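Ziltora 905 heat pump dryer
Reviewed 2024-08-25

The 905 replaces the Dudek vented unit we used before. It needs no duct, only a socket and a level floor. The drum is steel and the door can be hung on either side. Setup is simple, though the feet are stiff to turn.

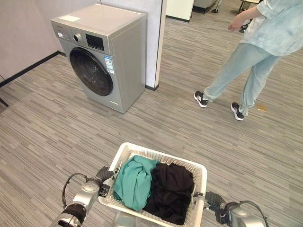
Mixed cottons come out evenly dry on the standard setting. The sensor stops early on towels - choose Extra Dry for those. Cycles are slow compared with the Dudek.

The lint filter has two layers and should be cleared after every load. The water tank is awkward to pull out when full. A drain hose is sold separately.

Rating: 4 out of 5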